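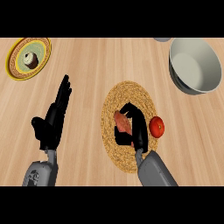 Contents Preface Chapter 4 Chapter 5 Chapter 6 Glossary Index

Chapter 5
Planning a Menu and Writing the Order

By Magdalini Tsolakis
Revised June

A menu is a list of dishes, and it is also a list of promises. Every item on it commits the kitchen to buying certain foods, storing them, assigning someone to prepare them, and having the right equipment free at the right time. Students often begin with the dishes they like to cook. In a working kitchen the menu starts with the people who will eat, the money available, and the staff on the shift.

This chapter follows one kitchen through a week of planning. The Alness Residence serves lunch to 40 people. The head cook, Jadwiga Śliwiński, writes the menu, and Markos Balaskas does the buying. Their forms are reprinted in the sections that follow, with prices removed.

5.1 The Cycle Menu

A cycle menu is a set of daily menus that repeats after a fixed period. Short cycles suit places where guests change often, such as hotels and hospitals. Longer cycles suit schools and residences, where the same people eat in the same room every day and soon notice when a dish comes back.

Alness uses a cycle of 20 lunches. Śliwiński fills in the main dishes first and then adds vegetables, starches, and desserts. She checks each day against the day before it for repeated ingredients, colors, and cooking methods. Two braised dishes in a row will tie up the same oven and the same cook. A tomato soup followed by a tomato sauce makes a dull meal even when both are well made.

Leftovers should be planned in from the start. If roast chicken is served one day, chicken soup may appear the next, provided the cooked meat has been chilled quickly and labeled. A leftover dish that depends on luck should not be printed on the menu.

5.2 From Recipe to Order

Once the menu is set, each recipe must be converted to the number of portions required. Divide the portions needed by the portions the recipe yields. The result is the conversion factor. A soup recipe that yields 8 portions must be multiplied by 5 to serve 40. Multiply every ingredient by the same factor, then check the seasoning by taste, as salt and strong spices do not always scale evenly.

The converted amounts are edible portion weights. Most vegetables and many cuts of meat lose weight in peeling, trimming, and boning, so the amount purchased has to be larger. Divide the edible portion weight by the yield percentage, written as a decimal, to find the weight to buy. Yield tables are given at the back of the book, but a kitchen should keep its own records where it can. Knife skills vary, and so does produce.

Before calling a supplier, the buyer subtracts what is already in storage. Balaskas counts the dry store at 4 p.m. and the cold room directly afterward, using the same sheet and walking the shelves in the same order each time.

Terms to learn in this chapter: cycle menu, conversion factor, edible portion, yield percentage, par stock.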